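연구자료 > 자동화 설비 > 도입 계획 연구 > 4장
최종 수정: 7월

4. 시뮬레이션을 이용한 그리퍼 사양 결정과 예산 편성

4.1 배경

소량 다품종 조립 라인에 로봇 팔을 도입할 때 구매 부서가 가장 먼저 요구하는 것은 견적서이고, 견적서를 받으려면 사양이 먼저 정해져 있어야 한다. 그런데 사양은 대상물을 실제로 집어 보아야 정해지는 경우가 많다. 본 연구의 대상인 Lekis 공장에서도 이 순서 문제로 첫 번째 구매 요청이 한 차례 반려되었다. 당시 요청서에는 팔의 가반하중과 작업 반경만 적혀 있었고, 그리퍼 항목은 "추후 협의"로 비어 있었다. 구매 부서는 그리퍼 가격이 확정되지 않은 상태에서는 팔의 발주도 승인할 수 없다는 입장이었다.

이 장에서는 실물을 구매하기 전에 시뮬레이션으로 파지 작업을 수행하고, 그 결과를 예산 항목으로 옮기는 절차를 기술한다. 팔 자체의 선정 과정은 3장에서 다루었으므로 여기서는 그리퍼, 손목 주변 부품, 예비품, 설치 및 교육 비용에 한정한다.

예산 편성의 기준 단위는 작업 셀이다. Lekis는 셀 8개를 계획하고 있으며, 이 가운데 2개를 1차로 설치하고 나머지는 1차 셀의 운용 결과를 보고 발주한다. 따라서 사양이 잘못 정해졌을 때의 손실은 1차 발주분보다 후속 발주분에서 더 커진다. 같은 그리퍼를 반복 구매하는 구조이므로 초기 사양의 오차가 그대로 누적되기 때문이다.

4.2 시험 조건

시뮬레이션 환경은 Dinix로 구성하였다. 대상물은 작고 둥근 형태의 연분홍색 모형 하나로 통일하였다. 실제 라인에서 다루는 부품은 종류가 많지만, 사양 결정에 영향을 주는 것은 모서리가 둥글고 평행한 면이 적은 부품이라는 점이 사전 조사에서 확인되었다. 배경과 주변 설비는 모두 제외하였다. 작업대와 지그를 포함하면 간섭 여부까지 볼 수 있으나, 셀 배치가 확정되지 않은 단계에서는 간섭 결과를 예산에 반영할 근거가 없다.

시점은 두 가지를 사용하였다. 하나는 그리퍼 손가락 쪽에서 대상물을 바라보는 근접 시점이고, 다른 하나는 팔의 자세를 함께 볼 수 있는 외부 시점이다. 근접 시점은 손가락의 벌림 폭과 대상물 크기의 관계를 검토하는 데, 외부 시점은 손목 자세와 주변 여유 공간을 검토하는 데 썼다.
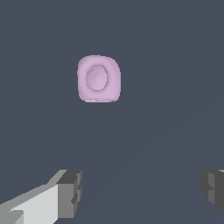
그림 4-1. 근접 시점. 벌어진 두 손가락과 접촉하지 않은 대상물.

시행은 모두 1,004회이며, 대상물의 방향과 초기 위치를 바꾸어 가며 반복하였다. 이 중 284회는 손가락 끝단 형상을 비교하기 위한 시행으로, 나머지와 분리하여 집계하였다. 접근, 접촉, 파지, 들어 올림의 네 단계 가운데 어느 단계에서 종료되었는지를 시행마다 기록하였다. 다만 마찰계수는 공급사가 제공한 값이 아니라 연구진이 가정한 값이므로, 단계별 기록은 사양 후보를 서로 비교하는 용도로만 사용하였고 실제 라인의 성공률을 추정하는 데에는 사용하지 않았다.

4.3 그리퍼 사양의 도출

그리퍼 사양에서 가격을 좌우하는 항목은 벌림 폭, 파지력 조절 방식, 손가락 교체 가능 여부이다. 1차 요청서 작성 당시 설비팀은 벌림 폭이 가장 큰 모델을 전제하고 있었다. 부품 종류가 늘어날 때를 대비한다는 취지였으나, 현재 계획된 부품에 한정하면 중간 등급으로도 접근에 필요한 여유가 확보되었다. 벌림 폭이 큰 모델은 본체도 커지므로 손목 부하가 늘고, 이는 3장에서 정한 팔의 가반하중 여유를 줄인다.

파지력 조절 방식은 단계식과 연속식을 비교하였다. 둥근 대상물은 접촉 면적이 작아 힘이 과하면 자세가 틀어지고 부족하면 미끄러진다. 두 조건을 동시에 만족하는 구간이 단계식의 설정값 사이에 놓이는 경우가 있어 연속식을 권고하였다. 연속식은 단가가 높지만, 공정별로 손가락을 따로 제작하는 비용과 함께 비교해야 한다는 것이 설비팀의 의견이었다.

손가락 교체는 필수 조건으로 분류하였다. 손가락은 소모품으로 취급되며, 부품 종류가 바뀔 때도 본체를 유지한 채 손가락만 새로 제작할 수 있어야 한다. 이에 따라 손가락 도면의 제공 여부를 공급사 평가 항목에 추가하였다. Palimis는 도면을 견적서와 함께 제출하였고, Anozie는 계약 체결 후 제공하는 조건을 제시하였다.

외부 시점에서는 파지 상태의 손목 자세를 검토하였다. 그림 4-2와 같이 그리퍼는 손목 하우징보다 좌우로 넓게 펼쳐지며, 대상물은 그 하단 중앙에 물린다. 셀의 폭을 정할 때 손목 치수만 반영하면 공간이 부족해질 수 있으므로, 안전 펜스와 부품 트레이의 간격은 그리퍼의 최대 폭을 기준으로 다시 산정하도록 하였다. 펜스는 규격품 단위로 구매하기 때문에 폭이 조금만 늘어나도 한 단계 큰 규격으로 넘어갈 수 있으며, 이 차액은 기존 예산안에 들어 있지 않았다.

그림 4-2. 외부 시점. 대상물을 잡은 그리퍼와 팔의 자세.
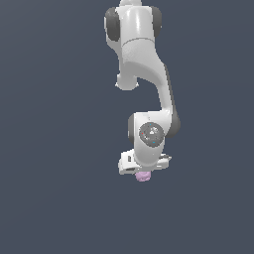
4.4 예산 항목으로의 전환

도출된 사양은 초기 구매비, 예비품비, 설치비, 교육비의 네 항목으로 나누어 예산에 반영하였다. 초기 구매비에는 그리퍼 본체, 손목 연결판, 케이블, 손가락 1조가 포함된다. 손목 연결판은 팔과 그리퍼의 공급사가 다를 때 누락되기 쉬운 품목이다. 1차 요청서에도 빠져 있었으며, 이번에는 별도 행으로 분리하여 기재하였다.

예비품비는 셀별로 계상하지 않고 공장 전체로 묶었다. 그리퍼 본체의 예비품은 1차 설치 시점에 1대만 확보하고, 후속 셀을 발주할 때 추가 여부를 다시 판단한다. 손가락은 납기가 본체보다 짧으나 도면 승인에 시간이 걸리므로 초기 발주에 예비분을 포함하였다.

설치비와 교육비는 공급사마다 견적의 범위가 달라 직접 비교가 어려웠다. Palimis의 견적은 현장 설치와 초기 조정을 포함하였고, Anozie의 견적은 납품까지만 포함하였다. 설비팀의 Delia Grecu는 두 견적을 동일한 범위로 맞추기 위해 Anozie에 설치와 교육을 포함한 재견적을 요청하였다. 재견적을 받은 뒤에는 총액 차이가 줄었고, 도면 제공 시점과 예비품 납기가 주요 비교 항목으로 남았다.

4.5 한계

시뮬레이션에는 부품 표면의 오염과 손가락 마모가 반영되지 않았다. 따라서 손가락 교체 주기는 공급사의 권장값을 그대로 사용하였으며, 예비품비 가운데 이 항목의 불확실성이 가장 크다. 또한 대상물을 하나의 모형으로 통일하였으므로 길이가 긴 부품이나 변형되기 쉬운 부품에는 위의 사양을 적용할 수 없다. 1차 셀의 운용 기록이 확보되면 손가락 소모량과 조정 시간을 다시 집계하고, 후속 셀의 예산은 그 값으로 수정할 예정이다.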